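Kimport Opens Its Doors for a Fourth Season of Making

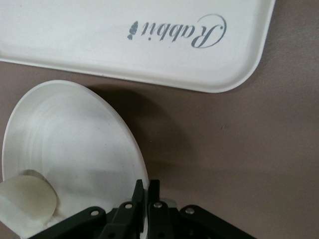
A white plate and a tray with the word "Rabbit" in cursive script.

RUDA — The Kimport, the craft and design house on the old harbour side of Ruda, announces the programme of its fourth open season, which starts in November and continues until the end of winter. The season has the title "Slow Hands" and it brings together 60 makers who work with clay, glass, willow, paper, wool and metal. Entrance to all exhibitions is free of charge.

The main exhibition, in the Flanagan Hall, shows over 80 works, most of them made during the past year and shown to the public for the first time. The makers were asked to choose one process which they normally do quickly and to do it again with no limit of time. Several of them sent, together with the finished work, the pieces which they rejected on the way, and these will be displayed on the long shelves near the entrance.

"When we wrote the invitation, we expected mostly weavers and basket makers to answer," says Katsuhiko Fukuda, artistic director of the Kimport. "But the first letters came from people who cast metal. One of them told me that she had waited for ten years for somebody to ask her this question. I was very glad to read it, and also a little ashamed that we did not ask before."

The exhibition has no fixed route. Works are grouped by the time which was needed for making them, from one afternoon up to several months, and the labels give this information next to the name of the maker and the material. Visitors may sit at the reading table and look through the notebooks which some of the makers have lent for the season.

Dimunach Residency

For the first time the season includes a residency, organised together with the Dimunach paper mill. Four makers will live and work at the mill for the whole length of the season and will use only fibres which can be gathered within walking distance. They come from different fields: one is a bookbinder, one makes lamps, one is a textile artist and one has until now worked only in wood. Their workshop will be open to visitors each month, and the results will be moved to the Flanagan Hall for the closing weeks.

The mill stands in the valley behind the town and still has its old beating machine, which was repaired last summer. A small bus will go from the Kimport to the mill on the open days. Places in the bus are limited, so visitors are kindly asked to reserve them at the front desk.

Workshops and Talks

There are 19 workshops in the programme, for beginners and also for people with experience. Among them are natural dyeing with onion skins and walnut, mending of knitted clothes, simple box making, and an introduction to slip decoration on plates and bowls. Materials and tools are included in the fee. Children from the age of eight can take part in the Saturday-style family sessions in the small studio, together with an adult.

The evening talks begin at 7 pm in the library room. The first is given by Katsuhiko Fukuda himself, who will speak about repair as a part of design, and about his years as an apprentice in a lacquer workshop. Later talks deal with the price of handmade objects, with the teaching of craft in schools, and with the question of what a maker should do with work that did not succeed. After each talk there is soup and bread — visitors are welcome to stay.

"A talk is good, but the conversation after it is usually better," says Mr Fukuda. "We learned this in our second season, when the heating was broken and everybody moved to the kitchen."

The Makers' Shop

During the season the shop on the ground floor will be extended into the former ticket office. It will sell small works by the participating makers, with tableware, brushes, cards and scarves. The makers set their own prices. A part of each sale goes to the tool fund of the Kimport, from which young makers in Ruda can borrow equipment for their first year of work.

Visitor Information

The Kimport is open from 10 am to 6 pm, and until 9 pm on the evenings with a talk. The Flanagan Hall, the shop and the library room can be reached without steps. The studio on the upper floor has a lift, which should be requested at the front desk.

Booking for the workshops opens at the beginning of November, at the front desk or by telephone. The full programme is available in printed form at the Kimport and at the town library.

Journalists who wish to visit the exhibition before the opening, or to speak with one of the makers, are asked to contact the press office of the Kimport. Press photographs of selected works can be sent on request.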